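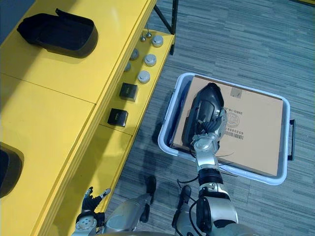 The Lantern Shelf, Book Three: A Ghost in the Remainders

By Hanna Savchuk
August

I should say up front that I came to this series grumpy. A bookshop, a small harbor town, a heroine who inherits the place from a great-aunt and can hear what the previous owners of secondhand books were thinking when they shut them for the last time. I have read that setup in one form or another more often than I'd like. Two friends pushed the first book on me, I gave it a lukewarm three stars, and I skipped the second one altogether.

Embla Dahlgren's third outing is better than the first. I'm still not sure it's as good as people on my reading list keep telling me.

The plot, without spoiling much: Uso Levchenko, who runs the shop in Skurnard, buys a dead man's library at auction. She gets 17 boxes of paperbacks and one locked atlas. By chapter four the auctioneer has been found at the bottom of the harbor steps, and every book Uso picks up from the lot gives her the same thought, word for word. That's a really good hook. I put my tea down when I got to it. The trouble is that Dahlgren then leaves it alone for 60 pages while Uso bakes, argues with her sister about a wedding, and has lunch with the handsome ferry pilot. Twice.

Cozy readers will tell me the lunches are the point. Fine, but the lunches should be doing some work. In a good cozy somebody lets a thing slip over the soup and you only catch it later. Here the soup is just soup – and the pilot, who was such a suspicious character in book one, has been sanded down to a smile and a sweater.

The magic bothered me more. In book one, Uso could only hear a book if its owner had finished it. It was a nice, tight rule, and the whole solution hung on it. Now she gets thoughts from books that were never opened, including the atlas, and the explanation takes up half a paragraph near the end and involves the full moon. You can't change the rules in the same chapter where you name the killer. I went back and reread it to be sure I hadn't missed an earlier hint. If there is one, I couldn't find it.

What does work is the sister. Every scene with her has some bite, and the quarrel in the stockroom over who really paid for the great-aunt's care felt like it had wandered in from a more serious novel. I'd read that novel. The auctioneer's widow is good too, cold and funny, and she's gone far too soon.

The clues are a mixed bag. I had the right person by the halfway mark, mostly by asking who had no other reason to be in the book. My neighbor Yusri read my copy after me and guessed wrong until the last chapter, so take that for what it's worth.

A word about the recipes in the back. I tried the cardamom knots. The dough needs far more flour than the page says, and I suspect no one tested it.

Would I buy book four? I'd borrow it. There's a preview chapter at the end, set on the Grostside ferry in a storm, and it moves faster than anything in this one. Three stars again, maybe three and a half for the widow.

Recent reviews
Orysia Yatsenko on The Candlemaker's Alibi
Five witchy mysteries that play fair
Is the cat always the familiar?
Volodymyr Lytvynenko rereads The Salt Orchard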